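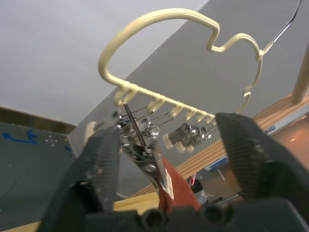

FOR IMMEDIATE RELEASE

Panivum to release second album "Varnwood" this August on Zuccaro

Four-piece returns after three years with ten songs, one piano and a lot of tape hiss. Lead single "Rendus" out now.

Panivum are back. The band's second full-length, "Varnwood," arrives in August on Zuccaro – vinyl, cassette and the usual digital places. First single "Rendus" is streaming as of 9 a.m. today.

It's a quieter record than the debut. Not quiet exactly. The guitars are still there, still too loud in places, but they come in late and leave early, and for long stretches it's just voice, upright piano and a drum kit played with brushes. Total running time 43 minutes. Ten songs, no interludes.

"Rendus" is the obvious single and the band will tell you they fought over it. It opens on a two-note bass figure that doesn't change for the first minute and a half. Then the chorus, which only happens once. Then a long outro that was supposed to fade and doesn't.

"We had a version with three choruses and it sounded like somebody else," says singer and guitarist Yakubu Balogun. "So I took two out and went home. Came back the next day and everyone was mad, then they listened to it and they were less mad."

Balogun wrote most of the songs during a winter when the band wasn't really a band. The tour behind the first album had run long, the van had died, two members had moved out of state. There was no plan for a second record. He kept sending piano demos to the group thread anyway, recorded on his phone, dishwasher going in the background of at least one. (You can hear it on the album. Track 7, first ten seconds. They tried re-recording it and gave up.)

"I thought they were sketches for nothing," Balogun says. "Then our drummer sent one back with drums on it and didn't say anything. Just the file."

The album was tracked in 6 days, live in one room, with vocals mostly kept from the full-band takes. Overdubs are few: a cello on "Salt Road," some organ, a second guitar on the closer. Mixing took a good deal longer then recording did. The title track was mixed, scrapped, mixed again and finally put out more or less as it sounded on the first night.

Lyrically it stays close to home. Rent, siblings, a bad knee, a friend who stopped calling. "Paper Coat" is about a funeral nobody dressed right for. "Nine Steps Down" is about a basement apartment and is, the band says, the closest thing here to a love song. The title track runs just under eight minutes and closes side one.

Track listing:

1. Low Ceiling
2. Rendus
3. Paper Coat
4. Salt Road
5. Varnwood
6. Nine Steps Down
7. Phone Piano
8. The Good Knee
9. Don't Send Flowers
10. Everybody's Brother

Formats

Black vinyl LP, single disc, printed inner sleeve with lyrics. Cassette in an edition of 100, hand-numbered, available only from the label's mail order and at shows. Digital everywhere. No CD this time – sorry, we know, people ask. There is also a limited clear vinyl pressing of 278 copies, the number being what was left over after the plant shorted the order. It won't be repressed. One per customer please.

Preorders are open now through Zuccaro. Everyone who preorders any format gets "Rendus" and "Low Ceiling" as instant downloads, plus the demo of "Phone Piano" on release day.

Live

A short run of dates is being put together for late August and after, small rooms mostly, with the full lineup plus cello where the stage allows. Cities and venues to follow in a seperate announcement. The band will play the album in order on these shows, older songs at the end if there's time.

Press

Advance streams available on request to working press and radio. Please say what outlet and what it's for. Downloads for radio, college stations included, go out the same day. Yakubu Balogun is available for phone and email interviews, afternoons best. Rest of the band by arrangement. Hi-res cover art and lyric sheet in the press folder, link supplied with the stream.

Please hold full album reviews until release week. Coverage of "Rendus" is fine anytime.

About Panivum

Panivum formed as a trio and became a four-piece shortly before recording their self-titled debut, also on Zuccaro. "Varnwood" is their second album.

Contact: Zuccaro press desk. Reply to this release and it'll reach us.

###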